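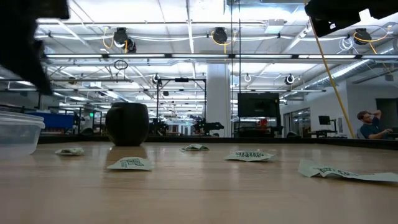
An afternoon at the Dinow open day

The workshop is on the edge of Prandbridge, behind a tile warehouse, and the sign on the gate still carries the last tenant's name. Dinow opens it to the public once a year, in September. I went along at two o'clock with a group of 20, most of them from small firms nearby.

The big room is bright and plain, with rows of strip lights and yellow cable hanging from reels on the ceiling. The robots work at tables. Dinow's project here is called Nelia, and its aim is modest: to get a pair of arms to tidy a tabletop as a person would, picking up scraps of paper, cups and pots of different shapes.

Paper is the hard part, we were told. A crumpled piece never looks the same twice, and it can slide away when a finger touches it. Cups are easier, though clear plastic gives the cameras trouble. The team has logged 2,113 attempts since the spring, and the good ones are kept along with the bad.

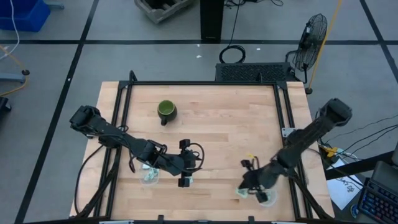 The arms are slower than I had expected. They also stop often - sometimes for a few seconds, sometimes for long enough that people start talking among themselves. One visitor asked when a machine like this might clear tables in a canteen. The answer was that it would need to get the job right 100 times running before anyone at Dinow would discuss it, and the best run so far is 50.

Marar, the catering supplier that pays for part of the work, had a stall by the door with tea and a leaflet. The leaflet talks mostly about hospitals and schools. Tours last an hour and are free, but places have to be booked through the Dinow website.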